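Chore Watch: Still Waiting on the Groceries

Nov 17, 2019

Every few months somebody forwards me another clip of a robot putting away the shopping, usually with a subject line like "it's over for us." I watch them all. Then I go home and unload the car myself.

The latest batch comes from Lokulon, which has spent a good part of the year telling anyone who'll listen that kitchen help is close. Close to what? In August their own write-up gave 347 tries at moving one piece of produce from a basket to a bag, and the good ones ran around 100 seconds each. My kid does it faster while looking at a phone, and she complains the whole time.

I also notice what gets left out. Toy fruit doesn't bruise. A toy tomato can be squeezed as hard as you like and it will still be a tomato. Show me a real one, a bit soft, under a sack of potatoes, in a bag that has fallen over on the counter. Standereck promised that test last year and then went quiet.

The shop-floor people aren't much further along. Metitz has been trying arms on its packing line for six months, and as far as I can tell the arms get the boxes that are all the same size and the people get everything else. El Idrissi at least puts its failures in the report, and I'd like to see more of that.

I'm not saying it can't be done. Two arms sorting carrots and onions is a fair place to start, and I'd clap for a machine that could do my pantry shelf start to finish with no one standing by. Until then I'm keeping my money. Send me the clip when it's uncut. 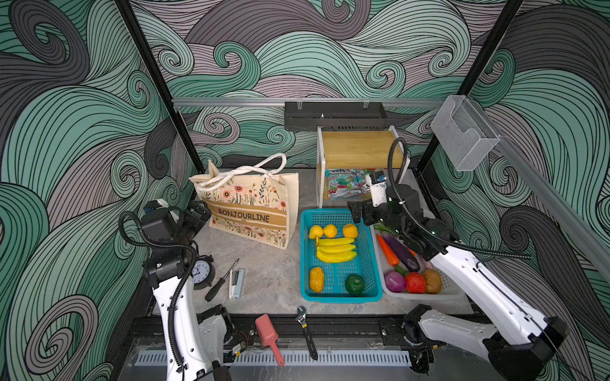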